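Chapter 4
Putting Things in Boxes

In this chapter
Why an open box is harder to use than it looks
Fit, clearance, and the space you forgot to leave
The working surface and what it is allowed to do
Writing a packing instruction that a stranger can follow

Key terms: footprint, clearance, staging area, orientation, void, nesting

Every December, people who can balance a checkbook and parallel park find themselves kneeling on a carpet, pushing a gift into a carton that is plainly too small for it. They turn it. They turn it back. They press on it with the heel of the hand, as though the carton might be talked around. Then they go and get a bigger carton, in which the gift slides about like a bar of soap, and they stuff the gap with whatever the newspaper has been kind enough to print that week.

Packing is one of those jobs that everybody has done and hardly anyone has been taught. It sits somewhere below cooking and above opening an umbrella in the list of things we assume we were born able to do. The trade takes a less cheerful view. At the Cartwright mail room, where Loan Cù trained new packers for most of her working life, the first morning was spent without tape, labels, or shipping cartons of any kind. Trainees got a box with no lid and one object to put in it. They were usually insulted. By lunch they were usually less insulted.

We will begin the same way, and you are welcome to be insulted too.

4.1 One Box, One Block

Most packing problems have three parts: a thing to be packed, a thing to pack it in, and a place to do it. Textbooks love the first two and forget the third, which explains a great many packages assembled on somebody's lap. Before you read further, set up a station of your own. You need a table, some plain paper, a small block, and an open box with room for the block inside it. The block should be a dull shape with at least one interesting feature. The box should be light inside if you can manage it, so that you can see what you have done. 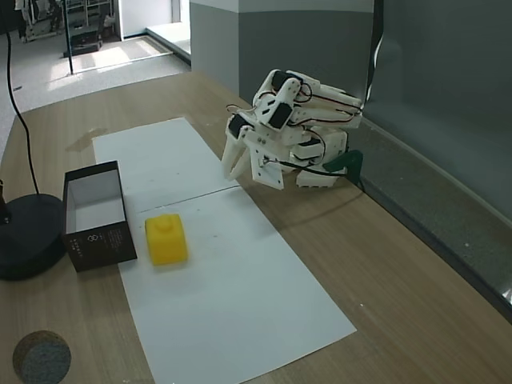

Figure 4.1 A starting station. The yellow block stands upright on white paper, with the open box to its left.

The knob on top of the block is the interesting feature. Leave it off and you have a rough cube, and a cube is the packer's idea of a vacation: whichever way up you put it, it takes up much the same room. Add a knob and the block acquires a top. It now has an orientation, meaning that there is a way up it prefers and several it doesn't. Stand it on its base and it sits. Stand it on its knob and it has opinions.

The knob also changes the height you must allow. Students measuring a knobbed block nearly always measure the body and stop, on the grounds that the knob is small and therefore doesn't count. Lids have never accepted this argument. Measure to the highest point of the object, whatever that point happens to be and however silly it looks.

Footprint is the patch of surface an object covers when it is standing the way you mean it to stand. Clearance is the extra space around it. You need clearance for two reasons, and the second is the one people forget. The first is that objects and boxes are never quite the size they claim to be. The second is fingers. Something has to hold the block on its way down, and whatever is holding it must get back out again. A box that fits its contents perfectly is a fine thing to look at and a miserable thing to fill.

4.2 The Surface Has a Job

Paper on a packing table looks like fussiness. It earns its keep in two ways. It shows you dirt before the dirt reaches the goods, and it marks off the staging area, the part of the table where things wait their turn. Anything on the paper is part of the job. Anything off the paper is your coffee.

Two sheets laid end to end make a longer staging area at very little expense. They also make a seam, and seams catch things. Keep the block to one side of it. If you slide objects along instead of lifting them, the edge of the second sheet will sooner or later come along for the ride, and you will have invented a conveyor belt of the worst kind.

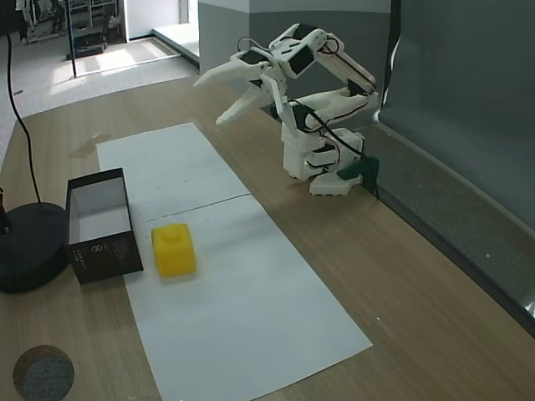

Distance matters as well, although beginners treat it as a question of taste. Put the box too far from the block and every move becomes a small journey. Put it too close and you knock the wall of the box with your wrist, whereupon the box moves and the block goes into the place where the box used to be. Tùng Lý, who packed glass at Ristar and had firm views on most subjects, liked a gap he could lay his open hand in. You may have a different hand. Use that one.

Notice too which way the box faces. A long box pointing away from you asks you to reach down its length, and the far end soon becomes a place where small objects go to be forgotten. Fill the far end first. Packers who start at the near end spend the rest of the afternoon leaning over their own good work.

4.3 Saying It So Someone Else Can Do It

A packing instruction is a recipe with worse food. The Votik handbook once contained the single line "Place item in box neatly," a sentence that had clearly never met an item. Duyên Tạ rewrote it for her own crew as follows:

Set the box on the table, open side up.
Stand the block on its base, knob up.
Hold the block by two opposite sides.
Lift it clear of the wall of the box before moving it across.
Lower it until the base rests on the floor of the box, then let go.

"Then let go" got a laugh at the time. It stayed in.

Try It Yourself

1. Pack your block knob up, then knob down. Write down which was easier to place and which was easier to take out again.

2. Turn the box so its short side faces you, then its long side. Pack the block both ways with your other hand.

3. Write an instruction for your own block and box in 63 words or fewer. Give it to a classmate and keep quiet while it is followed. The second part is the hard part.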